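To: members list, Tiltley Allotment and Garden Society
Subject: Re: Table coverings for the summer show

Dear members,

The society's office has received several replies to the notice sent in May, of which the following is typical:

> The schedule says that all exhibits in the vegetable classes must be
> staged on white. Does this mean cloth or paper? Last year both were
> in use, and one judge marked down a tray of onions for the covering
> under it. Could the rule be made plain before entries close?

The rule has now been reworded. Rule 14 will read: "Exhibits shall be staged on the plain white covering supplied by the society. Exhibitors shall not add cloths, boards or coloured paper of their own, except in the floral classes." Judges have been told that the covering is to play no part in the marking.

The covering will be laid the evening before the show and should not be moved once it is down. Small creases do not need to be smoothed out by exhibitors.
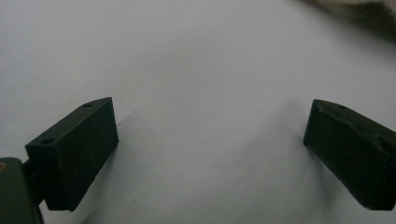

Plain white surface with what may be slight dips or wrinkles.

Supplies have been ordered from Pakix, whose quote was lower than that of Albers once delivery was included. The order comes to 100 metres, which allows for the longer tables in the side hall and leaves a little for the children's classes. Any covering left over will be kept for the autumn meeting.

Members are also reminded of the following points. Entry forms must reach the office before noon on the closing day. Late forms cannot be taken, as the cards are printed that same afternoon. Each exhibitor may enter no more than 2 exhibits in any one class. Potatoes should be washed but not scrubbed, and runner beans should be shown with their stalks on.

The Noltidano Cup for the best tray of mixed vegetables has been returned and is being engraved - the present holder need take no further action.

Questions on the schedule may be sent to this list or left at the office.

Show Office
Tiltley Allotment and Garden Society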